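**Projet Brestis - rapport d'avancement, lot 3 : règles de conduite des essais et de publication des résultats**

Période couverte : jusqu'à fin novembre

Le lot 3 doit fournir un référentiel interne applicable à tous les essais de manipulation du projet, en simulation comme sur bras réel. La version 2 du texte est en vigueur chez les deux partenaires, Sketatton et Kirulska. Elle compte 20 règles, contre 31 dans la première version. Les règles supprimées faisaient double emploi avec les consignes de sécurité des sites.

**Travaux réalisés**

Nous avons relu l'ensemble des essais simulés enregistrés depuis le démarrage, soit 871 épisodes. Chaque épisode a été confronté à la fiche de tâche correspondante. Dans 63 cas, la fiche ne permettait pas de dire si l'essai était réussi : critère de fin absent, ou objet cible désigné de deux façons différentes. Ces épisodes ont été retirés des statistiques et restent archivés avec la mention « non évaluable ».

La règle 7 a été réécrite en conséquence. Le critère de réussite est désormais fixé avant le premier essai, et toute modification ultérieure entraîne un nouveau numéro de tâche. La règle 8 impose de conserver les échecs au même titre que les réussites, avec la graine aléatoire et la version du simulateur.
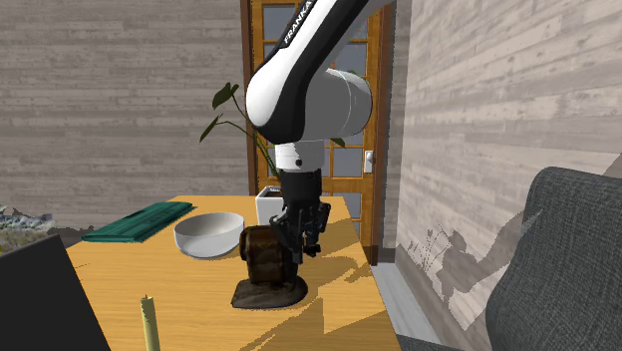 La question des décors a pris plus de temps que prévu. Sketatton souhaitait des scènes dépouillées, plus faciles à comparer, et Kirulska des intérieurs meublés avec un éclairage variable. Le compromis retenu (règle 12) demande les deux, avec des résultats donnés séparément. Une moyenne unique n'est plus admise dans les livrables.

Pour le passage au bras réel, la règle 15 fixe les conditions préalables : limites de vitesse et d'effort vérifiées, arrêt d'urgence testé en début de séance, zone de travail délimitée au sol. L'audit de ces points a été confié au cabinet Sönmez. Son rapport provisoire relève deux écarts, tous deux liés à la tenue du registre des arrêts. Le modèle de registre a été corrigé.

**Écarts par rapport au plan**

- L'outil de contrôle automatique des fiches est livré avec trois semaines de retard. Il ne traite pas encore les tâches à plusieurs objets.
- La traduction anglaise du référentiel n'a pas commencé.
- Le budget de calcul est consommé à hauteur de près de 2 000 heures, conformément au prévisionnel.

**Suite**

La prochaine campagne simulée sera menée entièrement sous la version 2. Nous demandons l'accord du financeur pour reporter la traduction au lot 4, sans incidence sur le montant total. Le rapport définitif de Sönmez sera joint au prochain envoi, avec la liste des épisodes non évaluables.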